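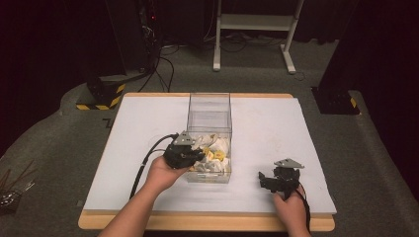 Fig. 1. Both hand grippers at the table, clear box in the middle.

Hand-held Gripper Pair – Project Report
Maricruz Villaseñor and Abundio Xolalpa
Section: Build and First Trials

1. What we set out to do

Build a pair of grippers you hold in your hands, same fingers as the ones that will go on the arm later, and record people doing small table jobs with them. Mr. Cárdenas signed off on the plan in March. Budget was 300 dollars for everything, which had to include the cable. We went over on cable.

Most of the build happened in Abundio's garage, then the last part at the Ditlow shared workshop because the garage has no good table. Ditlow has the laser cutter too but we only got it for 2 evenings.

2. Parts

Bodies are printed, black, one design for left and right. Took 3 versions. Version one cracked at the joint where the finger meets the arm. Version two didn't crack but the screw holes were too tight and we drilled them out by hand, badly. Version three is what we use now. Gray plate on top of each one is flat on purpose, we wanted a surface to stick things to later.

Fingers are black blocks with a flat face on the inside. Edges are getting rough already. Should of printed spares at the same time. Maricruz wants to try a softer pad from Havby, the sample pack came but we have not cut any of it yet.

Cables: one per gripper. They get in the way. If you reach across yourself the left one drags over the table and pulls on whatever is there. Clipping it to the forearm helped some but people didn't like wearing the clip.

3. The table

White board laid on top of the wooden table, wood showing at the edge. White makes it easier to find things in the recordings. It also shows every smudge, and wiping it down is now a step on the checklist.

4. Objects

We wanted things that are annoying to pick up. Soft stuff, thin stuff, see-through stuff. Tea bags turned out great for soft – they fold, the strings catch on the fingers, and the tags stick out where you dont expect. They live in the clear plastic box. The clear round piece is the opposite problem, hard and smooth and low to the table. You have to come at it with the fingers wide open and nearly flat or the tips ride up over the rim.
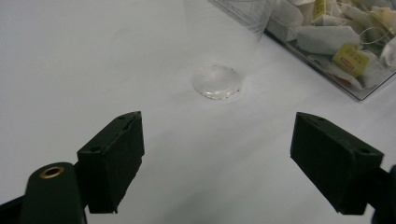
So approach angle matters a lot more than we planned for. We had been thinking about grip force the whole time. Abundio wrote a whole page on the spring and we cut most of it from this report.

Other thing – clear on white is hard to see on the recording. Worst when the lights are even and there is no real shadow. Might try one lamp from the side.

5. First trials

43 tries total, the two of us taking turns, not enough for real statistics. Notes from the log:

Tea bags: fine if you pinch the paper. Grabbing by the string mostly fails, it slides out.
Clear round piece: slow. Maricruz is better at it than Abundio, she comes in lower.
Box: OK to steady against the front with one gripper while the other one works.
Two hands at once: cables crossed more than once, had to stop and untangle.

We logged it all in Vustow, the free version, and lost part of one evening when the laptop slept. Those tries are not in the total.

6. Still to do

Reprint fingers, with spares this time. Cut and test the Havby pads. Shorter cables or a better way to route them. Side lamp. Write up the spring properly as an appendix, Mr. Cárdenas asked for it. Return the borrowed drill bits to Ditlow.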